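Mixed clamping

Mixed clamping is the name used in robot handling work for any task in which a part is held by a gripper and by a hand-tightened clamp at the same time, or passes from one to the other. The clamp is usually an ordinary C-clamp of the sort found in any home workshop, and the part is very often something light and easily marked, such as a wooden model, a picture molding or a small glazed sash. Good practice for this kind of work has grown up bit by bit, mostly in small shops and teaching labs, and a good deal of it is still passed along by word of mouth.
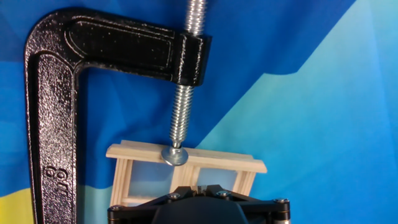
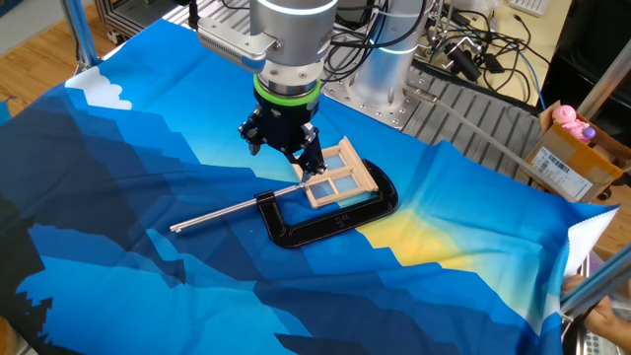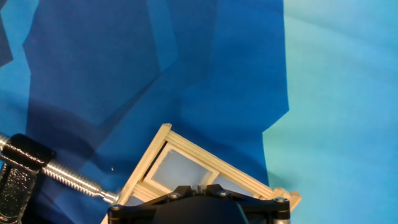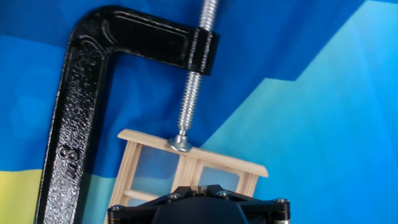
A small wooden frame with translucent panes, a black C-clamp and a robot gripper.

The trouble with mixed clamping, and the reason it has rules of its own, is that the two holding devices know nothing of each other. A gripper has some idea of how hard it is squeezing, and it can be told to let go. A screw clamp has no such idea, and it will stay exactly where it was left until a person comes and turns the handle. If the arm moves while the clamp is still tight, the part takes the whole load, and a thin strip of softwood will not take very much of it before something cracks.

History

The earliest written rules that are still in use come from the Bretgate workshop, where repair work on model buildings was being shared between people and a pair of arms. They were a single typed page, pinned up beside the bench and added to in pencil over the years. Hiyori Hoshino, who taught at the workshop, gathered these notes together with similar ones from Hosoda and put them out as a short guide on May 28, 2019. The guide had 33 numbered rules, and it is fair to say that some of them were really the same rule told twice. A revised version the following March brought the number down to 23, and this shorter set is what most people mean today when they speak of the Bretgate rules.

Vernier, a training shop, took up the revised rules for its evening classes and added a section on soft coverings for benches. Unow, which builds small work cells, prints them in the back of its owner's handbook with a few changes of wording.

General rules

The rules begin with the idea of a single master hold. At any moment either the clamp or the gripper is in charge of the part, and the other is only helping it along. The person running the cell says out loud which one it is before anything moves. This feels a little silly for the first day or two, and then it becomes a habit, and a very good one to have.

When the clamp is the master, the gripper is closed with light force and the arm is kept still, or is set to give way when pushed. When the gripper is the master, the screw is backed off until the pad is clear of the part. The rules ask for a gap that can be seen from where the operator stands – a gap that can only be felt is treated as no gap at all.

Handing over from one to the other is done slowly. The new hold is brought on first, the old one is eased afterward, and there is a pause between the two so that everyone has time to look. Hands stay out of the cell while the arm is under power, and this includes the hand that only wants to give the screw one last quarter turn. The arm is stopped, the turn is made, the hand comes out again, and then the arm may be started.

Choice and placing of clamps

A clamp should be large enough to reach the part comfortably and no larger. Heavy clamps have a way of tipping as they are tightened, and they take up room that the arm may want for its elbow. The revised rules suggest that a loose clamp be left on the bench only if its position has been taught to the arm, and that the screw and handle be counted as part of its outline. Beginners tend to measure the casting and forget the handle, which on a long clamp may stick out farther than the casting does.

Pressure goes on solid wood wherever possible, close to a post or upright that can carry it down through the part. It should never go on a pane or on the middle of an unsupported strip. Scrap wood or thick card may be put under the pad when the finish matters. Vernier allows the bare pad on unfinished practice pieces, and Hoshino's own guide is relaxed on this point too.

Bench coverings

Cloth coverings are liked because they protect small parts and keep them from skating about. They do, however, bunch up under a clamp, and a bold printed pattern can be hard on camera systems that look for edges. The usual advice is to smooth the cloth before each session and to check the camera's reading with the part in place. Pale wood on a dark ground is generally an easy case, while frosted or clear panes are a harder one, as they take on the color of whatever lies beneath them.

Practice and records

The Bretgate course asks each learner to make 70 handovers with scrap pieces before going on to finished work. Vernier asks for more than 200, spread over several evenings, and its teachers will cheerfully explain that the later ones are where the bad habits show up. Both shops keep a simple bench log with the part, the clamp used, the grip force and any marks left on the wood. Entries are made by hand at the bench, in ink, and cracked pieces are kept in a drawer with the page number written on them.

See also

Bench safety
Compliant motion
Fixture design
Workholding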